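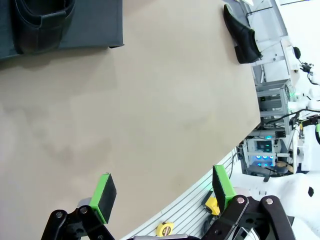
ホーム > 紀要 > 生活環境研究 > 論文本文
前の論文 目次 次の論文 著者一覧 お問い合わせ

3.2 履物の仮置きにおける左右の分離

本節では、履物の手入れおよび収納に先立つ仮置きの段階を取り上げ、一足をなす左右の靴が作業面上でどのような位置関係をとるかを検討する。Joly と Rolland による先行の整理では、仮置きは収納動作の一部として扱われ、独立した分析単位とはされていなかった。本研究ではこれを区別し、靴が手を離れて面の上に置かれている状態を「仮置き」と定義する。

観察記録は、Kiltbridge 生活環境研究室において4月に収集した27件である。対象は革靴に限定し、布製および合成樹脂製の履物は除外した。記録には靴の向き、敷物の有無、天板の縁との関係の各項目を設け、Perrin 式の記録票に準じて記入した。左右の識別が困難な記録については、左右の別を判定せず、位置のみを分析に用いた。

図1 天板上に分かれて置かれた黒色の革靴。一方は暗灰色の布製敷物の上、他方は天板の湾曲した縁にあり、靴底の一部が縁の外に出ている。

図1は、二つの靴が離れて置かれた状態を示すものである。ベージュ色の天板に対し、敷物は濃い灰色を呈する。敷物上の靴はローファー型であり、敷物との明度差が小さいため、輪郭の識別は縫い目やつま先の曲線に生じるわずかな光沢に依存する。これに対し、縁に置かれた靴は艶のある黒色の甲が周囲と明瞭に区別される。同一の色調をもつ靴であっても、下地の明度によって見えやすさが大きく異なることが確認できる。

縁との関係については、靴底の全体が天板に支持されている場合を「内置き」、一部が縁を越えている場合を「越境」と分類した。全27件のうち、越境に該当する記録は12件であった。縁が弧を描く天板では、靴の長軸を縁に沿わせることが難しく、つま先または踵が外側に出やすい。図1の縁側の靴も斜めに置かれており、越境に分類される。ただし、静止した記録のみから落下の危険性を評価することはできず、本分類は支持状態の記述にとどまる。

敷物の役割についても検討を要する。Tadetti 型の分類に従えば、敷物は天板の保護と置き場所の指示という二つの機能をもつ。後者の機能が十分に働くならば、一足の靴はともに敷物上に置かれることが予想される。しかし、図1のように一方のみが敷物上にある配置は、この予想と一致しない。敷物の寸法、靴を置く順序、作業者の立つ位置などが関与する可能性があるが、本記録からは要因を特定することができなかった。

なお、黒色の靴と暗色の敷物の組合せでは、記録者による輪郭の判読に時間を要した。この点を踏まえ、次節の比較では Dako 製の淡色の敷物を用いた条件を加え、靴の位置の読み取りに要する時間および記録者間の一致の程度を検討する。

3.3 敷物の明度による比較

比較条件の設定にあたっては、天板の形状および靴の種類を前節と同一とし、敷物の明度のみを変更した。測定の手順は付録に示す。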